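Bench Cell Walkaround: Safety Checklist with My Comments
Site: Tannous workshop, Cell 4
Revision 2018-02-21

I've kept the same headings as the December sheet so you can lay the two side by side. Comments are mine and they do go on a bit (sorry, Eilif!). Mark each line OK, FIX or STOP. A STOP means the arm stays off until somebody signs it back on.

1. Emergency stops
Pressed both, both dropped power to the arm. OK.
Comment: The one by the door is still half hidden behind the coat hooks. I could reach it, but I had to look for it first, and I know where it is! Please move the hooks. FIX.

2. Speed and force limits
Hand-teach mode locked to the slow setting. OK.
Comment: Somebody had typed a new force limit on the pendant and left it unsaved with the cursor blinking. I cancelled it. If you want a different number, write it in the Forkevow log first and then get a second person to initial it.

3. Work surface
FIX.
Comment: The marble-pattern top has a torn spot where the covering looks peeled away, and the tear has a jagged edge. I'd like that patched before anyone runs small parts across it. A fingertip or a thin part can snag on a lifted edge, and then you're pulling on something you didn't mean to pull on. Tape is fine for a week, but please put down a proper patch after that. Wipe the top down while you're at it and pick up any little scraps.

4. Small parts and keys
OK, with a grumble. 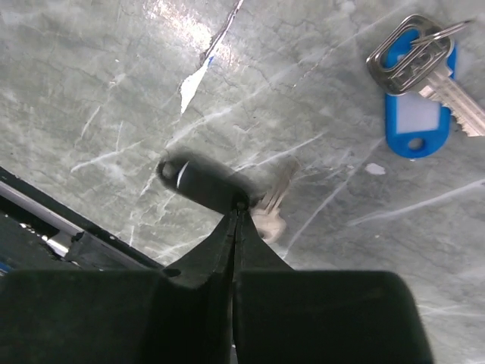 Joelle Zoubi
Cell safety lead, Tannous workshop

Keys are my favorite thing to check and my least favorite thing to find in the wrong place. The rule for key work is simple: one key at the fingertips, and any other key well out to the side, like the one with the blue tag here. Split rings are the part I worry about, as they love to hook onto things. If a ring can swing under the fingers, move it before you start.

Also, the label insert on every tag gets filled in. Cabinet keys for the live panel never go on this bench at all, blue tag or no blue tag. They live in the Voltoteck lockbox and you sign for them.

5. Gripper fingers
Checked with power off: no chips, screws snug, pads seated. OK.
Comment: Keep your own fingers out of the gap between the two tips, even in slow mode. I don't care how gentle the grip setting is. If a part gets stuck, stop the arm, open the gripper from the pendant, then reach in.

6. Wrist camera and cable
Mount tight, lens clean, cable clipped. OK.
Comment: Glare off the top is a nuisance at the far side. Try tilting the lamp before you go fiddling with the exposure. Write down where the lamp ended up.

7. Floor and access
Taped walkway is 39 inches at the narrow end, and our own sheet asks for 40. Yes, I'm marking it. FIX.
Comment: Slide the Avance cart back against the wall and we're there.

8. Paperwork
Training cards current for everybody on the list except Eilif Holmgren, whose refresher is due. Eilif, see me and we'll do it over coffee.

Open items: coat hooks, tabletop patch, cart, Eilif's card. Drop your initials next to each one when it's done and leave the sheet on the clipboard by the pendant.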